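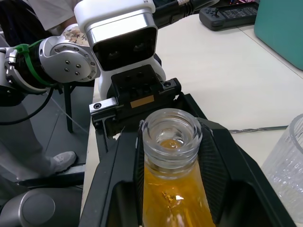 Nosipho Swanepoel asked under my last post whether the Corik finger set is worth it for a student club that already has working arms, or whether we'd have been better off printing our own and spending the money on pizza. She also wanted to know if it can hold a bottle without squeezing it out like a bar of soap.

Great questions, and I promised her a proper review once we'd lived with the set for a full season. So this is it, posted 15/02/2018, four weeks before the regional at Ullow, with the whole club looking over my shoulder and correcting me.

Quick background if you're new. I help run the Brerkville student robotics club, Monday-to-whenever in spirit if not in schedule. Our members are mostly between fifteen and eighteen. This year's Ullow challenge is called Pass and Pour: two arms, one table, one bottle, one cup. One arm holds the bottle steady or hands it over, the other does something useful with it, and you have 90 seconds from the start signal. You lose points for drips, you lose more for a dropped bottle, and you lose the round if the arms touch each other hard enough to trip a stop. It's a wonderful challenge. I've watched kids who could not be dragged into a trigonometry lesson argue for an hour over the angle of a wrist.

What's in the set

The Corik set is a pair of long, broad fingers for a gripper, a camera bracket that puts a small camera up at the wrist looking down between them, adapter plates, a bag of screws, a spare set of inner faces and a spiral-bound workbook. No arm, no motor, no controller. You need to own a gripper already, and you need to check the plate pattern before you order. We didn't check, and we spent our first session with a drill.

The fingers are black plastic and they open into a big generous V. The inner faces have fine grooves running along them, and those grooves are what you are paying for. Our old fingers were flat, and flat fingers on smooth glass need a lot of squeeze. More squeeze means the bottle shoots upward the moment you're a little off center. With the grooves you can back the force way down and the bottle just stays there. The first time we tried it, Tian team (we name our teams, don't ask me where that one came from) had the force set to what they used for wooden blocks, then kept dialing it down to see when the bottle would go. They got to less than half before it slid! There was cheering.

How we tested

I'm a believer in keeping a log, and this year's students took it further than I would have dared. Every grasp goes in the book, with the object, the force setting, who was driving and whether it held. As of last night we had 2,603 logged grasps with the Corik fingers on, and 1,641 of those were on glass bottles. The rest were cups, boxes, rolls of tape, and one very patient lemon.

For the bottle work we use clear glass with a screw neck and a colored liquid inside. The color matters more than you'd think. With plain water the students couldn't judge the level on the camera view, and half the arguments at the table were about whether a bottle had tipped or only looked like it. Fill it with something amber and you can see the liquid right down through the mouth of the bottle. If that bright little disc drifts to one side of the neck, your bottle's leaning. One of our newer members spotted that in her second week and now everybody checks it before the second arm comes in.

On upright bottles the set is superb. I'd put it against anything a school can afford. Side grasps at the shoulder, side grasps lower down on the body, slow lifts, slow turns, all very dependable once the students had learned to center up. Cups are more of a mixed story. The thin clear plastic ones with ribbed sides will hold, but only at the very bottom of the force range, and if you come in fast you'll crush the rim and have to start over with a fresh cup. We've gone through some 70 cups this season. Buy the big sleeve.

The two-arm part

I want to spend some time on this since it's the heart of Pass and Pour and it's where I have my one real complaint.

The fingers are wide. On a single arm that's lovely, because you get a big forgiving area to catch things in. With two arms working over one bottle, you are bringing a second gripper into a space that's already full of finger. Our second arm carries a much smaller parallel gripper with metal jaws, and getting those jaws down to the neck without brushing the top edge of a Corik finger is a delicate business. From the wrist camera it looks terrifying. The other gripper comes right down behind the bottle mouth and you'd swear they were already touching.

We tried three approaches. Coming straight down from above was the first idea and the worst, as the second arm's own body gets in the way of its view. Coming in from the side worked better but used up most of the clock. What Tian team settled on was holding the bottle low, so plenty of neck sticks up clear of the fingers, and bringing the second arm in from behind with its wrist already turned. It's a really pretty move when it goes right. When it goes wrong you hear a click, everyone groans, and somebody reaches for the stop button.

Corik could fix a lot of this by cutting a notch in the top of each finger. I wrote to them and suggested it and got a friendly reply saying they'd pass it along. Meanwhile our students have asked to cut the notch themselves. I've said yes, on the spare pair, after Ullow.

The camera bracket

Love it. It's a plain little part and it has changed how we teach. Before this we had one student driving and another leaning over the table calling out left, left, no, your other left. With the view from the wrist up on the laptop, the whole team can see what the gripper sees, and we can save the runs and go back over them with a snack. Some of the best moments this year came from replaying a failed run and hearing four kids spot the problem at the same instant.

Two gripes. The bracket's tightening screw works loose over a long session, so put a dab of thread lock on it. And the fingers fill a good share of the bottom of the view when they're open, which takes getting used to. Beginners tend to drive toward whatever's in the middle of the screen and forget that the fingertips reach farther than they can see.

The workbook

Better than I expected! It starts with blocks, moves on to cans and bottles, and has a whole chapter on handovers that I've stolen from shamelessly. The exercises are short enough to fit a club session and the wording is friendly. There's an unfortunate mistake in the handover chapter where steps five and six are swapped (release comes before the second arm has closed, and yes, we followed it, and yes, there was a mop). Pencil in the correction before you hand it out.

It could use a page on cables. With two arms on a shared table, cable routing is half your reliability, and new clubs always learn this by snagging something. We use zip ties, bright green ones, so you can check from across the room that they're all still there. Leave slack at every joint. Run the arm slowly through its whole reach before you tighten anything for good.

Wear

After all those grasps, the grooves are still crisp. I expected them to polish smooth by the holidays. The upper edges of the fingers take the abuse, and after a season of near misses with a metal-jawed neighbor I'd call that part consumable. Nothing that affects the grip so far. The adapter plates are perfect. Two of the supplied screws stripped, and we swapped the whole lot for better ones from the hardware store.

So, Nosipho, would I buy it again? Yes, in a heartbeat, if your challenge involves glass or anything else smooth and round. If you're stacking blocks, print your own and get the pizza. If you're doing two-arm work, get it, but plan on a few sessions just for learning to share the space, and practice holding low from day one so the habit sticks.

We'll be at Ullow with both arms and a box of spare cups. Come by the Brerkville table and one of the students will let you drive. Ask for the bottle handover, and bring a change of socks.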